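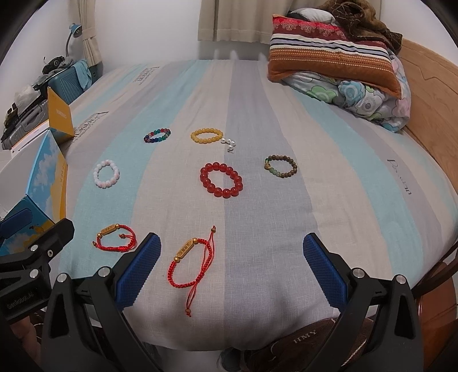 Shireen Visser 在上一版教程的留言里问,弹力线手串打完外科结以后,线头究竟要不要点胶,她照着两种说法各做过,点胶的那条断在结旁边,没点胶的那条散在结上。她还问,珠子孔径不一时,线径应当按最小的孔选还是按多数的孔选。两个问题都涉及换线的基本工序,因此本版把选线、预拉、穿线、打结、藏结几步重新写过,旧版中关于尼龙线的部分删去,另行成文。

适用范围

本文适用于用弹力线穿成的单圈圆珠手串,珠径 6 至 12 毫米,孔道通直。带金属搭扣、用钢丝线和定位管收尾的手链不适用。珠间打结的珍珠串也不适用,那类串法用丝线,结的位置和受力方式都不同。

何时需要换线

弹力线的老化是逐渐的,外观变化往往晚于强度变化。出现以下任一情况即应换线:

手串自然平放时,相邻珠子之间露出线身,用手推拢后又分开。
线身局部发白、起毛,或在珠孔口处变细。
拉开后回缩明显变慢。
结头松动,线尾从珠孔中滑出。

没有上述情况但佩戴频繁的,建议每年检查一次。本站习惯放在十月,与换季收纳同时做。检查时不要用力拉到极限,拉开约一颗珠子的宽度,看孔口处的线即可。

材料与工具

弹力线,圆形实心或多股扁丝均可,区别见下节。
引线针,对折的细铜丝可以代替。
小剪刀,刃口要能贴近结头。
珠盘或带沟槽的串珠板。没有的话用一块绒布,四边卷起。
夹线弹簧或一小段胶带。
珠用胶水,针头出胶,干后有弹性的类型。瞬干胶不要用。
卡尺或孔规,选用。

线的选择

圆形实心线表面光滑,容易穿过小孔,单根使用,结体较大。线面光滑也意味着结容易退,必须打外科结并在收紧后静置。常用线径 0.5、0.6、0.7、0.8、1.0 毫米。

多股扁丝由许多细丝并成,手感柔软,结体可以收得很小,适合双股使用。缺点是怕毛边,孔口粗糙时细丝会逐根磨断。本文示例用的是 Sovton 扁丝,其他牌子的操作相同,静置时间以包装说明为准。

线径按最小的孔选,不按多数的孔选。一条手串里只要有一颗珠子过不去,整条线径就得降一级。降级后强度不足的,改为双股,或者把那颗珠子单独扩孔。扩孔用金刚砂锥形针,加水,从两端分别向中间磨,不要从一端磨穿。玻璃珠和树脂珠可以扩,表面镀层的珠子不宜扩,孔口镀层会崩。

线的总占孔以不超过孔径的三分之二为宜。双股按两倍线径估算。留出的空间是给藏结用的,塞得过满,结就拉不进去。

线长计算

单股线长 = 手串内圈周长 + 两端余量。两端余量每端不少于 8 厘米,初学者留 12 厘米。双股则将周长与余量之和乘以二。

内圈周长与手腕围度不是同一个数。圆珠串成圈后,贴腕的一侧短于穿线的中心线,珠子越大差值越大。经验做法是以腕围为基础,珠径 6 毫米加 1 厘米,8 毫米加 1.5 厘米,10 毫米加 2 厘米,12 毫米加 2.5 厘米,得到的是珠子排成直线时的总长。举例:腕围 15.5 厘米,珠径 8 毫米,直线总长取 17 厘米。偏好宽松佩戴的再加半厘米,不要多加,过松的手串会在孔口反复摆动,磨线更快。

原有手串只换线不改尺寸的,不必重新计算,按原珠数穿回即可。

步骤一:拆旧线

把手串放在珠盘内再剪线。剪口选在结的旁边,一手捏住对侧的珠子。剪开后不要提起,让线平躺,按原顺序逐颗推出,排进沟槽。配色有次序要求的,先排好再抽线。

旧线不要马上丢弃,观察断口和磨损的位置。磨损集中在一处,多半是某颗珠子孔口有毛刺。磨损均匀,属于正常老化。

步骤二:清理珠孔

用软毛小刷蘸清水刷孔道,残留的旧胶用针挑出。有机材质和染色石料不泡水,以微潮的棉线穿过孔道来回擦拭。清理后必须干透,孔内有水时胶不固化。

检查孔口毛刺的方法:取一小段细丝袜或旧扁丝穿过孔道,来回拉几次,勾丝的就是有毛刺的一端。用锥形针轻转两三圈,再试。

步骤三:预拉

这一步旧版写得太简略,而多数手串做完一周后变松,原因都在这里。新线从线轴上取下后,双手各执一端,缓慢拉长到原长的一倍半,保持数秒,放松,重复五次。分段进行,每段不超过 30 厘米。预拉后再裁切到所需长度,顺序不可颠倒。

预拉时若发现某处明显变细或出现白点,该段弃用。

步骤四:穿线

一端用夹线弹簧夹住,另一端装引线针。双股时线从针眼穿过后对折,两端同时夹住。

从孔径最大的一颗珠子的旁边开始,最后穿入这颗大孔珠,使打结位置紧挨着它,便于藏结。孔径相差不大时,可以用卡尺比较,也可以用针试。针在孔里晃动幅度最大的就是。

全部穿完后不要打结,先绕手腕试一次。此时调整珠数最方便。

步骤五:外科结

取下夹子,两端线在珠子之间交汇。以下按单股说明,双股时将同侧两根视为一根。

1. 左线压右线,绕一圈,再多绕一圈,即共绕两圈。
2. 均匀拉紧,拉到珠子互相贴合但不起拱。起拱说明过紧,线长期处于高张力,寿命短。
3. 右线压左线,绕一圈,拉紧。方向必须与第一步相反,方向相同会打成滑结。
4. 再绕一圈,拉紧。实心线在这里多加一道,扁丝不需要。
5. 捏住两端线尾,向两侧平拉,力度以线身明显变细为度,保持十秒。

完成后结应当是紧实的小团,左右对称。结体歪斜的,通常是某一道方向错了,剪掉重做,不要在上面继续加结。

步骤六:点胶与静置

回到留言里的问题。胶的作用是防止结退,不承担拉力。扁丝的结摩擦大,打得正确可以不点。实心线表面光滑,应当点。点胶后断在结旁,常见原因有两个:一是用了瞬干胶,干后变硬发脆,线在软硬交界处反复弯折;二是胶量过多,沿线身渗进孔道,把线和珠子粘死,该处失去弹性,拉伸全部集中到旁边一小段。

胶量以刚好润湿结体为准。用针尖蘸取,不要直接从瓶口挤。点完后手串平放,结头朝上,不接触布面。表干之前不得拉结。完全固化的时间看胶水说明,没有说明的静置一夜。

没有点胶而散在结上的,先查第三步的方向,再查是否做了第五步的平拉。线尾剪得太短也会造成同样的结果。

步骤七:藏结

固化后剪线尾,每端留 2 毫米。留得比这短,结一退就散。捏住大孔珠,向结的方向滑动,同时轻拉另一侧的线,结会进入孔道。进不去时用引线针的钝端轻推,不要用尖端,尖端会刺断细丝。

结体确实大于孔径的,有两种处理。一是加一颗大孔的包结珠,二是让结留在两颗珠子之间,佩戴时把该处转到手腕内侧。强行拉入会在孔口刮掉结的外层。

检验

将手串套在圆柱形物体上,直径略大于正常佩戴时的手掌宽度,停留一分钟后取下,平放,观察珠间有无缝隙。有缝隙但五分钟内闭合,合格。不闭合的,说明预拉不足或线径过细。

再把手串转动一圈,每颗珠子都应能独立转动。有一颗转不动,检查是否被胶粘住。

常见故障

一周后变松:预拉不足,或打结时没有把珠子收拢。
断在孔口:毛刺,或线占孔过满。
断在结旁:胶硬化,或剪刀在修线尾时碰到线身。这种碰伤当时看不出来。
线发黄发黏:接触护手霜、香水或防晒用品。更换时连同珠孔一起清理。
珠子起拱,圈形不圆:收得过紧,或大小珠混排时大珠过于集中。

佩戴与存放

穿脱时用手指把手串撑开后滚过手掌,不要只捏一颗珠子往外拽。存放时平放,不挂钩。挂放时线长期承受珠重,石质大珠尤其明显。不同硬度的珠串分开放,玻璃珠与较软的树脂珠混放会在后者表面留下划痕。避光,远离暖气。

下一版会补充双圈手串的线长表,以及带隔片的排列方法。对步骤三的拉伸倍数有不同数据的读者,请在留言中注明线的种类和线径。

本页更新于 2026年5月22日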